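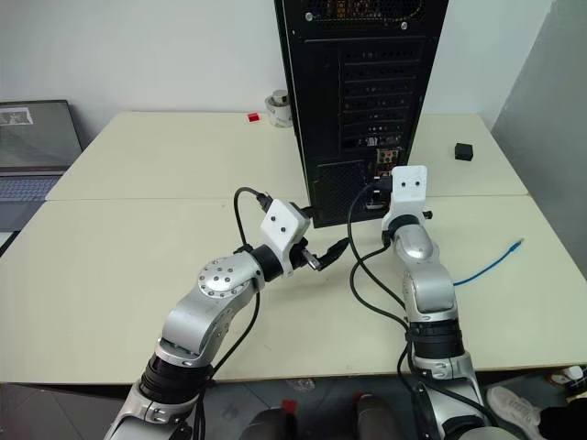

The rear panel of a desktop computer is the worst-designed work surface in the average office, and the usual response is to avoid it. The tower goes under the desk with its back to the wall, the cables go in once, and from then on every change is made by touch, on one knee, with a phone held in the teeth for light. I want to argue for the opposite habit. Bring the tower up onto a table, stand it upright, turn the back toward you and do the cabling there. With the fan grill at the top, the stack of slot covers below it and the ports down low at the rear, a black USB plug can be brought in at a visible angle, and the small red, yellow and white connectors can be told apart by color before anything is pushed into anything. Two tables pushed together are enough. The tower can stand just past the seam and leave the near table free for slack cable.

The objection is time. Lifting a tower, clearing a surface and putting everything back takes longer than reaching behind it. Per visit, this is correct. Over a year it is wrong, and I have figures from one site. In February I went through the support log at Climent, where I look after the desktops, and pulled every ticket that ended with a cable being reseated, swapped or moved to another port. There were 128 out of 767. Of those, 40 were second visits to a machine that had been recabled under the desk within the previous month. The machines recabled on a table produced two. The sample is not controlled and I do not claim it is. The table jobs were mostly mine, and I am slow.

A standard USB-A plug goes in one way up. By touch, the operator tries it, turns it over, tries again and then turns it back, having been slightly off the opening the first time. Each attempt puts a side load on the port. The port is soldered to the board, and the board costs far more than the plug. Network jacks tolerate blind insertion better and audio jacks better still, but the audio jacks are identical in shape and differ only in color, and color is the one property a hand cannot read.

Rodrigo Benítez, who shares the work with me, holds that the answer is front-panel ports and a hub. He has fitted Zotard hubs to most of the second floor. I accept that this reduces trips to the rear. It also adds a connector, a second cable and, in the powered version, another adapter to a power strip that was full already. The rear panel still has to be wired once, and a loose plug behind a hub takes longer to find than a loose plug without one.

Jolien Van Acker makes a better objection, about backs. A full tower is an awkward lift, and she is right that it should not be done alone by anyone who would rather not. Her rule at Timmermans is that a case above a set weight stays on the floor and is pulled clear of the desk on a mat instead. I would accept the mat. What matters is that the panel faces the person and that there is light on it.

A few points of practice. Shut down and pull the power cord before the lift. Lay the cables out on the near side in long loose curves and let them lie. A tight coil has memory and will pull a light plug out of line while the other hand is working. Keep a roll of tape within reach and label both ends of each cable. The label at the far end is the one that gets skipped, and it is the one needed later. Hold the case with one hand when seating a stiff plug, so that the force goes into the port and does not walk the tower across the tabletop.

Furniture purchasing has a share in this. The Plollska desks we were given have a cable tray, a grommet and a steel modesty panel - and the panel closes off the only side from which the tower's rear could have been reached. Removing it takes four bolts. I have removed eleven so far and stored them in the copier room, where I have been asked to move them twice.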